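Workcell Practice, Unit 4: Setting Up and Looking After the Two-Arm Table Cell
Course handout, Lendcombe site, revised 2022-09-02

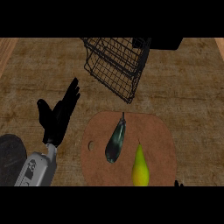

1. What this unit covers

The table cell is used for sorting and placing work: fruit and vegetables on a board, a wire basket as the target, two arms working from the near side. You will meet it first in the simulator and then on the bench. The layout is kept as close as we can manage between the two, so most of this handout applies to both. Where it applies to only one, the text says so.

By the end of the unit you should be able to start the cell from cold, lay the table out, check both grippers, run the standard pick, and find the cause of a bad pick without calling for help in the first five minutes. You should also be able to fill in the cell log so that the next pair can read it.

The session on building new layouts has been moved to October. Please don't rearrange the saved scenes before then.

2. Terms used here

Left arm and right arm are named as seen from the overhead camera, with the bases at the bottom of the view.

Home is the parked pose, with both grippers drawn back to the near edge of the table.

Approach is the last stretch of travel before the fingers close. It is always run at reduced speed.

The board is the cutting board with the hanging hole in it. Scenes are saved with the hole near the left edge, and if you load one and find it on the right, the board has been saved the wrong way round.

A drop is any object that leaves the fingers before it was meant to. A miss is a close with nothing between the fingers. Log them separately. They have different causes and people mix them up every year.

3. Starting the cell

3.1 Simulator

Log in to the bench machine and open the Brasalau project. Load the board-and-basket scene from the shared folder and save a copy under your own initials before changing anything.

Let the scene settle before you send any command. Objects are placed slightly above the surface when the scene loads and they need a moment to come to rest. The pear is worse than the eggplant for this and may rock. If an object slides off the board during settling, reload the scene. Don't push it back with an arm.

Check the camera view. You should be looking down on the table with a black band above and below the picture. The bands are part of the output size and are meant to be there. The basket sits at the far side and runs out of view at the top, and the board runs out of view at the bottom. Students often move the camera back to get everything in. Leave it alone, as the stored runs were all made from this position and yours won't compare with them otherwise.

3.2 Bench

Walk round the table before switching on. Look for tools, cable ties and cups. Make sure the stop button is released and that you can reach it from where you intend to stand.

Switch on the controller, wait for the ready light, then enable the left arm and after it the right. Send both arms home at low speed. If either arm makes a noise you haven't heard before, stop and write down which joint was moving.

4. Laying out the table

Work from the back of the table to the front.

Basket. Set it at the far side, turned so that one corner points towards the middle of the table. The open corner gives the left arm a clear way in over the rim. The mesh is thin dark wire and you can see the table through it, which matters for detection: the software sometimes reads wood grain through the mesh as an object inside the basket. If you get a full-basket warning at the start of a run, check the detection threshold first.

Board. Place it at the near side, right of centre. Keep bare table between the board and the basket. The left arm swings through that area on every cycle and anything standing there will be knocked.

Eggplant. Lay it on the slant, with the stem end towards the far edge and the broad end down to the left. The gripper should close across the body, so the fingers need to be turned to suit the slant before the approach begins.

Pear. It goes to the lower right of the eggplant, on the same board, with the stem towards the far edge. Leave a strip of board showing between the two. If they touch, the fingers can't get down between them, and the first pick will drag the second object along.

Right side of the table. Keep it clear. The right arm uses it when it comes forward.

5. Checking the grippers

Do this before every session and after any collision, however light.

Open the gripper fully and look straight down on it. You should see table through the gap along the whole length of the fingers. Close it slowly with nothing in it. The fingers should meet without one pushing the other sideways. Open and close it again at working speed.

Seen from overhead, the two sides of a gripper may look quite different in length and width. This is mostly a matter of the angle of the wrist. Turn the wrist and look again before reporting a bent finger.

On the bench, wipe the finger surfaces with a dry cloth. Fruit skin leaves a film and the grip gets worse over a morning without any one pick looking wrong. Don't use the solvent from the machine shop. Check the wrist screws with the short key on the hook, finger-tight plus a small nip. Yulan Duan keeps the torque driver and will do the proper check once a term.

In the simulator there is nothing to wipe, but the friction setting does the same job. It is stored with the scene. If somebody has saved a scene with the friction turned up to make a pick work, you will inherit it, so compare it with the value on the sheet beside the bench.

6. The standard pick

Both arms start at home. The left arm takes the eggplant and the right arm holds back until the left has cleared the board.

Step 1. Send the left arm forward with the gripper open. It should stop short of the board.

Step 2. Turn the wrist to match the slant of the eggplant.

Step 3. Move over the eggplant and come down at approach speed, set to 6 on the dial or slider.

Step 4. Close. Wait for the grip signal before lifting. A glossy skin gives a weaker signal than the test block does, and you may need to wait a little longer for it.

Step 5. Lift straight up until the eggplant is clear of the pear, then travel over the bare part of the table to the basket.

Step 6. Lower over the rim and open. Don't let go from a height. On the bench this bruises the fruit, and in the simulator it bounces.

Step 7. Return the left arm home. Only then release the right arm to take the pear.

The pear is picked by the wider part of its body. The neck looks easier but it narrows towards the stem, and the fingers ride up it as they close. Most of the drops in last year's log were pears taken by the neck.

Each run has a limit of 60 seconds. When the time is up the arms stop where they are. Send them home by hand before starting again.

7. When it goes wrong

Work through these in order and stop when you find the fault. Change one thing at a time.

Arm will not enable. Check the stop button, then the controller door. In the simulator, check that the scene isn't paused.

Error 3751 on start. The controller and the project file disagree about which gripper is fitted. Open the tool settings, choose the correct gripper for each arm, save, and restart the controller. The setting is held per arm, so correcting the left does nothing for the right.

Gripper closes beside the object. The camera has been moved or the table has. On the bench, check the table feet against the tape marks on the floor. If they line up, run the calibration routine with the Akbulut plate. It takes a while and needs the board and basket off the table.

Eggplant found but in the wrong place. Usually reflections. The skin is very dark and carries bright highlights, and the detector can split it into two smaller objects. On the bench, turn off the lamp nearest the window. In the simulator, lower the strength of the overhead light.

Stains picked up as objects. The table top is worn, with dark blotches all over it, and a low threshold will find things in them. Put the threshold back to its stored value.

Second gripper shows at the lower edge of the view while the arm is at home. Normal. Its fingertips can just come into view beside the board. It is only a fault if it moves.

Both arms stop together. They have come inside the minimum distance. Don't clear the fault and press on. Back the right arm off first, then the left, and look at where the right arm was waiting.

8. Shutting down

Send both arms home with the grippers open. Closed fingers left overnight take a set in the pads, and we have had to order a new pair from Jivthorpe twice on that account.

Take the fruit off the board. Wipe the board and the table, but don't wet the table — the finish has mostly gone. Disable the right arm, then the left, then switch off the controller. In the simulator, save your own copy and close the shared scene without saving.

9. The log

One line per run: initials, scene name, object, result, and anything you changed. Write "none" if you changed nothing. Drops and misses go in their own columns. If you altered friction, threshold or light, give the old value as well as the new.

10. Practice task

Work in pairs. Run the standard pick on the eggplant until you have two clean runs in a row, then change places. Repeat with the pear. Afterwards, move the pear closer to the eggplant by a small amount, run again, and note what the fingers do on the way down. Hand in the log sheet with a short paragraph on which change in the layout made the most trouble and what you did about it.

Questions about the simulator go to the bench desk. Questions about the arms themselves go to Yulan Duan, in the workshop, mornings only.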